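Huguette Gautier has been selling people on the packed lunch for years, and I went to see her on a Friday expecting to be unconvinced. I was, for the first hour. After that I was unconvinced about fewer things.

Her course is called Mallet, which is also the name of the street she first taught it in. It runs for one evening, costs 60 euros, and promises that you will leave knowing how to pack a bag of food that you still want to eat at one o'clock. I put it to her that most of us learned this at the age of eight.

"Did you?" she said. "What did you have for lunch yesterday?"

I had a sandwich from the station. She didn't write it down, but I felt she might have.

Gautier used to run a works canteen with Monique Pruvost, who still comes in to help with the larger groups. They fed people who had, as she puts it, "perfectly good fridges at home and nothing in their hands". She began asking them why. The answers were dull: no time, no box, the box leaks, the bag smells. She thinks dull answers are the useful ones. I think they may also be excuses, and said so.

"Of course they're excuses. But if the box really does leak, it's a good excuse. Take it away and see what they say next."

Her method starts with everything out on the table, next to the bag, before a single thing goes in. She is strict about this. I asked what was gained by laying out a lunch like evidence when you could just put it in.

"You see what you've got. People pack from the cupboard, one hand in the bag, and they get three sweet things and no fork."
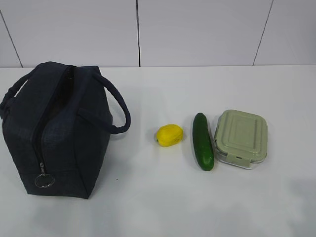

*Lemon, cucumber and a green-lidded container, set out beside the bag.*

I will admit the table is persuasive in its way. Still, a whole cucumber isn't lunch. Nor is a lemon. I asked whether she seriously expected an office worker to carry a whole cucumber on the train.

"Why not? It comes in its own skin. You cut it there."

With what?

"With a knife, Monsieur. You do have a knife at work?"

We have one, in the second drawer, and it wouldn't trouble a banana. Gautier waved this off. She says a cucumber sliced at seven in the morning has made a puddle by noon, and that salad is ruined far more often by early cutting than by old leaves. The lemon goes in whole for the same reason. It gets squeezed at the last minute over whatever is in the box, and the dressing stays out of the bag altogether.

On boxes she is harder to argue with. She likes one good one, with a lid that a tired person can close, and she distrusts sets. "You buy 17 pieces and use two. The rest live in a cupboard and fall on you." I own such a set, and they do.

The bag is where we fell out. Gautier wants it boxy and dark, with a zip that opens wide. Boxy I accept, as a container ought to sit flat. Dark, she says, because it hides the marks. I told her that hiding the marks was exactly how a bag gets to the state mine is in.

"So wash it."

Can you wash all of them?

"Read the label." She paused - it was the only time she looked less than certain. "Some of them, no. Some you wipe."

That seemed to me worth mentioning before people spend their money, and I notice that it isn't in the printed notes. Mutua Ndung'u, who took the course in February, told me he'd put his bag through a hot wash and it had come out "the shape of a hat". He still speaks well of the evening. He takes his lunch in four days out of five, he says, and the fifth day he calls a rest.

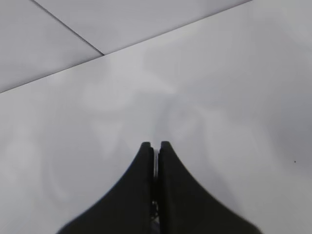 I asked Gautier about money, which is the usual argument for all this and the one I trust least. The leaflet says a person can save 3,000 euros a year. Divide that by the days anyone spends at work and you'd have to be lunching rather well to begin with.

"Hervé wrote the leaflet," she said.

Hervé Lecomte is her business partner. I rang him, and he said the figure assumed two adults and included coffees. The leaflet doesn't say so. Gautier said she'd ask him to change it and I have no reason to doubt her, though she also said she had asked him before.

What does she eat herself? Leftovers, mostly, and bread she carries separately in a cloth. She showed me how she loads the bag: container first and flat on the bottom, then the cucumber standing in a corner, and the lemon last. It took her less than 20 seconds. My own attempt took longer, and I had to take the lemon out again to get the box to lie down.

"You put it in first," she said. "Everybody puts the lemon in first."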